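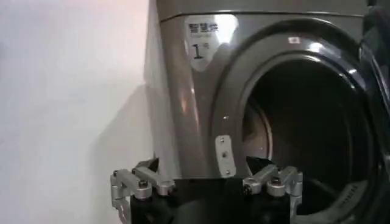 Waschmaschine, Frontlader, daneben die Wand.

16.11.2024, Krappbad, zweiter Anlauf

Also, das Rot. Ich schreibe das jetzt gleich auf, solange ich noch rote Finger habe und mich an die Reihenfolge erinnere, beim letzten Mal habe ich es auf den nächsten Morgen verschoben und dann standen im Buch drei Zeilen und ein Teefleck.

Ausgangslage: Die Wolle von Kolevska, naturweiß, zweifach gezwirnt, 300 g in Strängen. Alle Stränge diesmal viermal abgebunden und zwar locker, in Achterschlingen! Beim ersten Anlauf hatte ich zu stramm gebunden und jetzt haben die Dinger lauter helle Ringe, sieht aus wie Ringelnattern. Corina findet das hübsch und will sie behalten. Kann sie haben.

Gewaschen vorab mit Pronum, das neutrale, nicht das mit Lavendel. Das mit Lavendel hat irgendwas Rückfettendes drin, da perlt die Beize ab, das hatten wir im Sommer schon bei der Reseda. Wer das Lavendelzeug leer macht, bitte keins nachkaufen.

Gebeizt: Alaun 15 Prozent vom Trockengewicht, also 45 g, dazu Weinstein 6 Prozent, also 18 g. Alaun erst in einem Becher heißem Wasser komplett auflösen, dann in den Topf. Langsam hochgeheizt, eine Stunde knapp unter 85 Grad gehalten, über Nacht im Sud auskühlen lassen. Das Auskühlen hatte ich beim ersten Mal abgekürzt (ungeduldig, es war Freitag) und ich glaube inzwischen, dass daher die Hälfte der Misere kam. Die Stränge fühlen sich nach der langen Nacht auch anders an, ein bisschen griffiger, fast stumpf. Ich habe keine Ahnung, ob das messbar ist, aber die Finger merken es.

Krapp: gemahlene Wurzel von Gavrilă, die neue Lieferung. Viel feiner als die alte, richtig Puder, staubt wie verrückt, also Maske auf und Fenster zu beim Abwiegen. Farbe trocken eher Ziegel, die alte war mehr Richtung Rost. Gewicht eins zu eins zur Wolle, das ist üppig, ich weiß, aber für Kelent soll es ein sattes Rot werden und kein Lachs. Pulver am Vorabend in lauwarmem Wasser eingeweicht. Erster Aufguss wird abgegossen und extra aufgehoben, da steckt das Gelb und Braun drin, das machte uns früher immer alles so orange. Steht jetzt im Glas hinten auf dem Regal, beschriftet, bitte nicht wegkippen, damit will ich noch die Leinenreste färben.

Jetzt zum Wasser, das ist der eigentliche Punkt. Unser Leitungswasser ist ja hart, und Krapp mag das, der Kalk schiebt ihn ins Rote. Beim ersten Anlauf hatte ich Regenwasser genommen, weil ich dachte, sauberer ist besser. War Quatsch! Kam ein freundliches Apricot heraus, schön für ein Babyjäckchen, aber nicht das, was im Auftrag steht. Diesmal also Leitung plus ein gestrichener Teelöffel Schlämmkreide ins Bad. Der Unterschied war schon nach zwanzig Minuten zu sehen, der Sud wird von Tomatensuppe zu Rotwein, ich stand da wirklich und habe mich gefreut wie ein Kind.

Temperaturprotokoll, soweit ich mitgeschrieben habe:
Start 22 Grad, Wolle nass eingelegt
nach 30 min 41 Grad
nach 60 min 58 Grad
nach 75 min 63 Grad, Platte zurückgedreht
nach 90 min 67 Grad, leider kurz auf 71 gerutscht, habe kaltes Wasser nachgegossen
danach zwei Stunden zwischen 62 und 65 gehalten

Der Ausrutscher auf 71 ärgert mich. Über 70 kommen die Brauntöne, und ich meine, am Strang ganz unten im Topf sieht man es auch, der ist einen Hauch dumpfer. Kann aber auch daran liegen, dass der unten im Pulversatz lag. Nächstes Mal Krapp in einen Strumpf, dann weiß ich, woran es lag. Die Platte braucht außerdem ewig, bis sie auf den Regler reagiert — man muss bei 60 schon runterdrehen, wenn man bei 65 landen will. 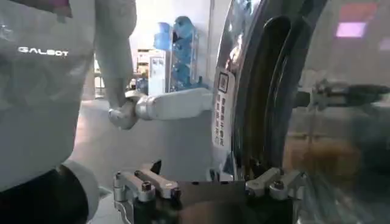 Nach dem Auskühlen ausgespült, erst lauwarm, dann kühler, kein Temperatursprung, sonst filzt uns die Kolevska-Wolle sofort zusammen, die ist da empfindlich wie eine Diva. Es geht viel Pulver raus, Geduld, das Spülwasser war bis zuletzt rosa. Danach einen Schuss Essig? Nein! Hatte ich im alten Rezept stehen und durchgestrichen, Säure zieht das Rot wieder ins Orange. Wer das Rezept aus dem blauen Ordner benutzt: Seite ist veraltet, ich tausche sie aus, sobald der Drucker wieder Toner hat.

Ergebnis: ein Rot, das ich sofort anziehen würde. Am Fenster leicht Richtung Backstein, unter der Lampe fast Kirsche. Auf der Farbkarte von Kelent liegt es zwischen den beiden oberen Feldern, näher am dunkleren. Corina hat die Karte danebengehalten und »passt« gesagt, und wer Corina Ciobanu kennt, weiß, dass das ein längerer Applaus ist.

Echtheiten, Stand heute, alles noch mit Vorsicht zu lesen:

Reibprobe trocken auf weißer Baumwolle: fast nichts, ganz leichter Schatten. Reibprobe nass: deutlich rosa, das ist mir zu viel. Vermutlich sitzt noch Pulver in den Strängen, ich klopfe sie morgen nach dem Trocknen draußen aus und reibe noch mal. Wenn es dann immer noch abfärbt, müssen wir über die Beizmenge reden. 15 Prozent ist eigentlich schon viel.

Waschprobe: kleines Zöpfchen aus gefärbter Wolle, weißer Wolle und weißer Baumwolle geflochten, kommt 2 Mal durch den Wollwaschgang mit Pronum, dann trocknen, dann vergleichen. Ist vorbereitet, liegt im Netz. Bitte nichts anderes dazutun, auch kein »ach, das eine Handtuch«.

Lichtprobe: Pappstreifen mit umwickeltem Garn, halb mit Alufolie abgedeckt, klebt seit vorhin im Südfenster. Im November natürlich ein Witz, da kommt kaum was an, ich lasse ihn bis weit in den Dezember hängen und vergleiche dann mit dem Sommerstreifen von der Reseda. Nicht abnehmen, auch nicht zum Fensterputzen (als ob).

Nachzug: Das Bad ist noch lange nicht leer, also habe ich gleich zwei kleine Probestränge hinterhergeschoben, gleiche Beize, gleiche Temperatur, nur eine Stunde. Gibt ein warmes Koralle, viel gleichmäßiger als der Hauptzug. Falls Kelent doch noch eine zweite helle Farbe will, hätten wir sie quasi gratis. Den dritten Nachzug mit einer Prise Eisen probiere ich erst, wenn der Eisentopf wiedergefunden ist. Wer hat den Eisentopf? Der mit dem Kreuz auf dem Deckel. Bitte auf keinen Fall für Krapp oder Reseda benutzen, der versaut jedes helle Bad.

Zur Menge noch, weil Corina gefragt hat: Der ganze Auftrag braucht 4.000 Meter. Mit unserem großen Topf heißt das mehrere Bäder hintereinander, und davor graut mir etwas, denn jedes Bad fällt ein kleines bisschen anders aus. Mein Vorschlag wäre, alle Stränge zusammen zu beizen, die Krappmenge vorher komplett zu mischen (auch wenn es staubt) und beim Verweben dann zwei Bäder im Wechsel zu schießen, dann sieht man die Kante nicht. Corina meint, man könne auch einfach einen größeren Topf leihen. Ja. Kann man. Aber dann brauche ich auch eine andere Platte, siehe oben, und wer rührt das dann alles um?

Offen:
Nassreibung wiederholen
Gavrilă fragen, ob von derselben Mahlung noch genug da ist, am besten gleich zurücklegen lassen
pH vom Hauptbad messen, habe ich vergessen, Streifen liegen in der Schublade bei den Scheren
Holzlöffel Rot beschriften, der alte ist jetzt wirklich nur noch für Krapp
neues Thermometer, das alte beschlägt von innen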